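4 March 2022

Late home, quick one. Spent the day at Firdale with Tapio and the two arms. Question as ever — can it clear up after lunch yet? Alfie says give it 2 years. I said eight and he laughed. My own washing up takes 22 minutes, I timed it last night, sad I know.

Chopsticks are what worry me. Thin, dark, lying right up against a spoon. A pot has a rim at least, somthing to get hold of.

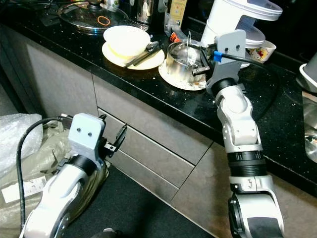 Right arm on the rim of the little steel pot, bowl and chopsticks still to do.

Hilkka rang at teatime, wants to know if she should hold off buying a dishwasher. Told her no, buy it. Lifting one pot is a long way from a clean kitchen, and who wipes the granite? Tapio more hopeful than me, he usualy is. Must ring Kamran about the Destora visit. Bed.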